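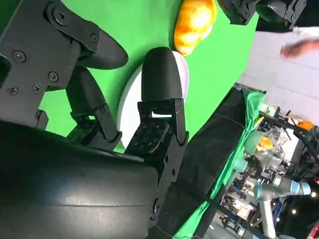 Black fingertips, green surface.

Slide scanning, part two: file names, dust, and the Bornow boxes

The last post covered the scanner and the light source. Several people wrote to ask about the part after that, where the scans turn into files that a person can find again. It took longer than the scanning did, and I made more mistakes in it.

The collection is 3,220 slides, nearly all 35 mm in cardboard mounts, with one box of 6x6 that I am leaving for winter. They belonged to my great-uncle Vratislav Slanina, who worked as a surveyor and photographed everything he surveyed, then photographed his lunch. He numbered the mounts in pencil. The numbering restarts at 1 with every box, and the boxes are labeled by place, so a slide marked 37 could be any of a great many slides until you know which box it came out of. Once a slide is separated from its box, the number tells you almost nothing.

I did not think about this on the first evening. I emptied two boxes onto the light table to compare how badly they had faded, and then spent the following Thursday working out which stack was which. The film stock settled most of it. The rest I sorted by the shape of his sevens, which changed at some point from a plain stroke to a crossed one.

File names

The scheme I ended up with has three fields: box code, slide number as written on the mount, and a letter for the scan pass. A file from the Bornow box looks like this:

BOR-037-a.tif

The box code is three letters, taken from whatever is written on the lid. The number is always padded to three digits. Pass "a" is the first scan, "b" is a rescan after cleaning, and so on. The highest letter wins, and the lower ones stay on disk until the box is closed out.

I left dates out of the file names. Most of the mounts have a processing date stamped on them, but that is when the lab handled the film, and Vratislav was capable of leaving a roll in the camera over two summers. The stamp goes into a metadata field called "processed" and the real date, if anyone can work it out, goes into the normal date field. An empty date field is fine. A wrong one spreads into every album and timeline the software builds, and you will not notice it until a cousin does.

I also left out descriptions. My first attempt had names like "bridge_with_truck", and by the end of one box I had four bridges with trucks. Descriptions belong in the caption field, where they can be corrected without breaking a link.

Unnumbered slides get a number starting at 900, in the order I found them. None of his boxes comes anywhere near that, so there is no chance of a collision, and a 9 at the front tells me at a glance that the position in the sequence is mine and should not be trusted.

Dust

The infrared cleaning pass works well on most of these slides and badly on the oldest ones. Some emulsions block infrared in the dark areas, and the software then reads a dark coat or a tree trunk as one enormous piece of dust and paints over it. The result is soft and slightly waxy. If you see that, turn the pass off for the entire box. Switching it on and off per slide gives you a set that does not match.

For physical cleaning, in order:

Rubber bulb blower, both sides, slide held vertically.
Soft brush, one direction only, brush kept in a closed tube between uses.
Film cleaner on a lint-free pad, only for fingerprints and only on the base side.

I stop at the brush for nearly everything. The cleaner I have is a small bottle sold under the name Nutine that came with the scanner, and it does lift fingerprints, but it dries with a faint edge if you use too much. A drop on the pad is too much. Half a drop, spread across the pad and left for a few seconds, is right.

Glass mounts are a separate problem. There were some in the Rusnák box and all of them had rings where the film touched the glass. I opened them, remounted the film in plain plastic, and kept the old mounts in an envelope inside the box because of the pencil notes. Opening them is slow. The tape has turned to something like amber and comes off in flakes, so do this away from the scanner, preferably in another room.

Resolution

I scan at the scanner's full optical setting and save 16-bit TIFF. The lenses he used do not justify it and neither does the focus. I do it anyway, on the grounds that handling is the expensive part and disk space is cheap. For sharing I export JPEGs at a modest size.

Color is where I have given up on rules. The magenta cast differs from box to box and, in the Bornow material, from one end of the box to the other. I correct one slide by eye, copy that correction to its neighbors, and keep going until it stops looking right. Then I correct another one by eye. The uncorrected scan is never overwritten.

Cataloging

I tried a proper catalog program, Parumard, for a month. It is good at faces and good at maps. What it did poorly was tell me which slides I had not scanned yet, since it only knows about files that exist. I went back to a spreadsheet with one row per slide, filled in from the mounts before any scanning starts. Columns: box, number, processed stamp, mount type, mount text exactly as written, scanned (y/n), problem, and guess. "Guess" is for anything I believe and cannot prove.

Typing in the mount text is dull and I recommend doing it anyway, with the original spelling. Vratislav abbreviated heavily and not always the same way. I spent some time reading "u m." as a place. Tamara Antoniuk, who shared an office with him in his last working years and still answers letters, wrote back that it meant "at the mill" and that there were at least two mills. She went through 400 of the captions by mail over the spring and corrected a good number of them, including a group I had filed under a christening that was the opening of a pumping station -- in my defense, there was a priest.

If you have anyone like that to ask, ask before you finish the scanning. I had planned to send a clean, complete set, and that would have been next year. Small prints with a number on the back and wide margins for writing worked better than a link to a web gallery. She marked them up at the kitchen table and sent them back in the same envelope.

Backups

Three copies: the working disk, a second disk that is plugged in only on backup days, and a third at my sister's house that gets swapped when I visit. Each box folder has a checksum list, generated when the box is closed out and checked when the disk is swapped. The check has caught one bad file so far. It was a TIFF from the Rusnák box that had been truncated during a copy, and it opened perfectly well as a thumbnail, which is the only view I would normally have seen it in.

The slides themselves went back into their original boxes in number order, with a sheet of paper listing gaps. I replaced the rubber bands with cotton tape. The old bands had melted onto the lids of three boxes and I have not found a way to remove the residue without also removing the writing, so I left it alone.

Still open: the 6x6 box, a tin of loose strips with no mounts at all, and a projector magazine that is jammed shut. The magazine rattles when tilted, so something in it is loose. If anyone has opened one of the older locking-ring types without breaking the ring, I would like to hear how. Comments are open until the end of June.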